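Elogio del fregadero
Después de media vida huyendo de los platos, me he pasado al bando de los que friegan a mano. Y tan contenta. 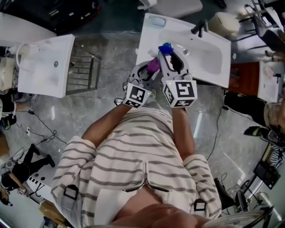 Un tapón azul sobre la pila, a un paso del desagüe.

Mi madre fregaba cantando, mi abuela fregaba rezando y yo, durante casi treinta años, he fregado protestando. Lo digo para que se entienda de dónde vengo. En mi casa había tres hermanos y un cuadrante pegado a la nevera con un imán de Benidorm, y en ese cuadrante mi nombre salía más que los otros dos (tengo testigos). Así que cuando me fui a vivir sola, lo primero que compré, antes que la cama, fue un lavavajillas. Dormí tres semanas en un colchón en el suelo, pero no toqué un estropajo.

El lavavajillas era un Trusent de segunda mano, ruidoso como una hormigonera, y me duró hasta el pasado enero. Se murió un domingo por la noche, con la cena de seis personas dentro y un charco avanzando hacia el pasillo. El técnico me pidió 90 euros por venir a mirarlo y otros tantos por decirme que la bomba costaba más que el aparato. Uno nuevo, de los normalitos, 560 euros. Le dije que me lo pensaría. Y aquí sigo, pensándomelo, con el hueco debajo de la encimera lleno de botellas de aceite y bolsas de patatas.

Los primeros días fueron horribles, para qué mentir. Se me había olvidado todo. Echaba tanto jabón que luego no había manera de quitarlo, empezaba por las sartenes, me mojaba las mangas hasta el codo y terminaba con la cocina peor que antes. Un día llamé a mi madre para quejarme y se rió tanto que tuvo que dejar el teléfono en la mesa. Cuando volvió me dijo lo que me había dicho toda la vida y yo nunca había escuchado: primero los vasos, hija, primero los vasos.

Pues sí, primero los vasos. Con el agua limpia y bien caliente. Luego los cubiertos, luego los platos y, al final del todo, lo que tenga grasa, que para entonces ya lleva un buen rato en remojo y sale casi solo. Es una cosa tan tonta que me da vergüenza escribirla en una revista, pero he preguntado por ahí y la mitad de mis amigos empieza por la sartén. Empezáis por la sartén y luego os quejáis de que los vasos huelen a tortilla.

De ahí pasé a obsesionarme, que es lo mío. Compré un barreño para no tener el grifo abierto y un escurridor Zusisby de dos pisos que ocupa media encimera y que defiendo ante cualquiera que venga a criticarlo. Probé cepillos, esponjas, estropajos de esparto, una especie de guante con púas que acabó en la caja de las cosas del jardín. Me quedo con el cepillo de mango largo para los vasos y con el esparto para todo lo demás. El esparto raspa al principio y a los cuatro días se ablanda, y entonces es una maravilla. ¡Y huele a campo!

Fue por esa época cuando conocí a Sena Ayaaba, que tiene un restaurante de doce mesas a dos calles de mi casa, el Dramani, y que lleva toda la vida entre cazuelas. Yo iba a hablar con ella de otra cosa – un reportaje sobre menús del día que nunca llegué a terminar – y acabamos en la cocina, a las cinco de la tarde, las dos con el delantal puesto. Ella lavaba y yo secaba, y me contó que a los cocineros nuevos los pone siempre una semana en la pila antes de dejarles tocar un cuchillo.

«En la pila te enteras de todo», me dijo. «Qué plato vuelve vacío, qué guarnición no se come nadie, qué salsa está demasiado fuerte. Yo quité las coles de la carta por lo que veía en los platos».

Me acordé de eso al llegar a casa y empecé a fijarme en los míos. Resulta que mi pareja, que lleva ocho años diciendo que le encantan mis lentejas, se deja siempre la zanahoria. Siempre. Apartadita en el borde, debajo de la cuchara. Con el lavavajillas nunca la había visto, porque el que recoge la mesa es él. Tuvimos una conversación muy seria y ahora la zanahoria va rallada.

También está el asunto de la conversación, que para mí ha sido lo mejor. Cuando dos personas friegan juntas no se miran a la cara, tienen las manos ocupadas y ninguna puede coger el móvil. Mi sobrina, que tiene quince años y contesta con monosílabos, me contó fregando una fuente de canelones que quería dejar el bachillerato de ciencias. Yo seguí frotando el gratinado como si nada. Si llego a sentarla en el sofá para hablar, todavía estamos esperando.

Sé lo que me vais a decir: el agua. Es verdad, y no voy a discutirlo. Un lavavajillas lleno y en programa corto gasta menos que yo con el grifo alegre, y si en casa sois cinco ni os lo planteéis. Somos dos y friego con barreño, y aun así los días de arroz al horno me remuerde la conciencia. También me vais a decir lo de las manos. Guantes. Yo uso unos forrados de algodón de la marca Clikley que me costaron más de lo que confesaría en mi casa, y por la noche, crema de la gorda, de la que viene en lata.

Lo que no soporto es secar. Ahí no he cambiado ni pienso cambiar. Los platos se secan al aire, que para eso está el escurridor, y quien quiera los vasos sin marcas que venga con su trapo. Mi suegra viene con su trapo, por cierto, doblado en el bolso. Nos llevamos muy bien.

Y luego queda la pila misma. Mi madre no daba por terminada la faena hasta que no pasaba el estropajo por el fondo y por el desagüe y colgaba la bayeta escurrida en el grifo. De pequeña aquello me parecía una manía, un último castigo cuando ya estaba todo hecho. Ahora lo hago yo cada noche, con un chorrito de vinagre, y si me acuesto sin hacerlo me levanto a media noche a por agua y veo la rejilla con sus tres granos de arroz y me pongo a limpiarla en pijama.

El otro día pasé por delante de la tienda de electrodomésticos y estaba en el escaparate el mío, el de 560, rebajado a 500. Me paré un momento. Entré, pregunté por la garantía, abrí y cerré la puerta un par de veces (qué suavidad, qué bandejas) y salí con un tapón nuevo para el fregadero, que el viejo perdía.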